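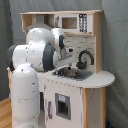
The play kitchen, with a small metal pot in the sink.

Home Food Sleep Moving About Interviews Contact

Eating slowly, and other things she is bad at

The dietitian I have come to see eats her lunch in just over the time it takes me to find a pen. She knows. "I've told more than 200 people to put their fork down between bites," she says, wiping her chin, "and I have never managed a whole week of it myself."

She runs a weekly drop-in above the chemist's in Windton, up a flight of stairs that she describes as the exercise part of the programme. People come about their weight, their blood pressure, their wedding, or somebody else's wedding. Most of them arrive with a list of foods they have already given up, and she spends the first appointment giving half of it back.

"Bread, usually. They've sacked the bread. I ask what they had instead and it's a family bag of cashews in the car."

Her own interest is in speed. She grew up in Nolmont as one of 5 children, at a table where the slow went without seconds, and she reckons it took her until her thirties to notice that she wasn't in a race. She doesn't claim that slowing down melts anything off anyone. What she will say is that people who take longer over a plate tend to notice when they've had enough, and that most of her regulars had lost touch with the feeling altogether.

So what does she tell them to do? I was hoping for something with a name.

"Sit down," she says. I wait. "No, that's it, that's the first one. Sit down on a chair. You'd be amazed how much of a person's day gets eaten standing at the worktop."

The second is to serve up in the kitchen and leave the pan there. The third is to eat the first few mouthfuls without a screen, after which she turns a blind eye. She used to ask for the whole meal and found that people simply lied to her.

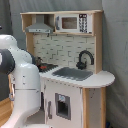

She is less relaxed about breakfast drinks. A man came in last July having lived for a fortnight on the Closudholm plan, a scheme his brother-in-law had printed out for him, involving cabbage water and an egg at dusk. He had lost 7 pounds and the goodwill of his household. "He put it back by the end of the bank holiday," she says. "I didn't say a word. I gave him a biscuit and we started again with porridge."

Does she weigh people? Only if they ask, and she'd prefer they asked less. The scales live in a cupboard under the coats. One woman of 75 comes purely to talk about soup, and has been doing so for longer than the drop-in has officially existed. Her blood pressure is excellent and her views on celery are not fit to print.

I ask about walking, as one is supposed to. She is for it. She is also for gardening, dancing badly and carrying your own shopping, and against any machine that has to be folded up and put behind a door. She owns such a machine. It is behind a door.

We end up at the Pearce, the café across the road, where she orders a toasted teacake and I order the same out of solidarity. She cuts hers into small squares, lays the knife down and looks out of the window for a bit. It is all very impressive. Then her phone buzzes, she reads something about a cancelled room booking, and the remaining squares go in two at a time.

"Don't write that down," she says.

The drop-in is free and runs through the winter. Bring a jumper, the heating is on a timer and the timer is wrong.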